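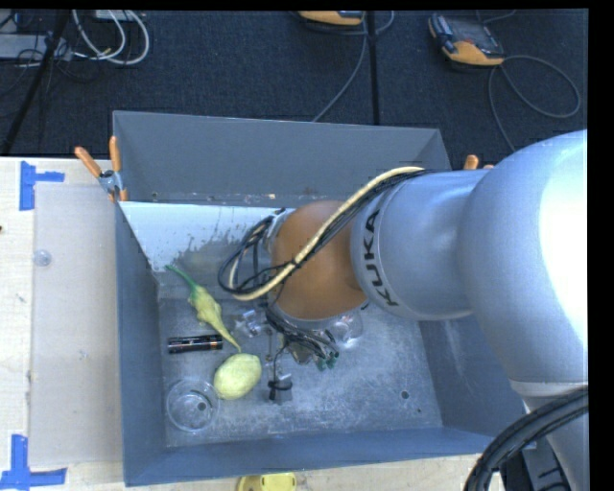 When should we light the spring fire? At dusk on the evening you have chosen, once everyone has arrived and found a spot to stand.

Section 2: Setting up your equinox circle

Welcome back, and well done for getting this far! The steps below follow the way we have kept the day at Kikdale for years, and you're free to bend them to suit your own garden, beliefs and knees.

1. Choose a level patch of grass, well clear of hedges and sheds, and mark out a circle 10 paces across.

2. Set the fire bowl in the middle, on bare earth or paving slabs.

3. Lay a ring of spring flowers around the edge – daffodils are lovely, but dandelions will do very nicely too.

4. Ask each guest to bring a painted egg and place it among the flowers before the first reading.

Note: Shiela Baluyot's blessing is on page 68. It mentions no god by name, so guests of any faith (or none at all) can join in comfortably.

Caution: Keep long sleeves, ribbons and small children well back from the bowl, and have 2 full buckets of water within reach.

5. When the readings are over, let the fire burn down, then douse the ashes and stir them until they are cold.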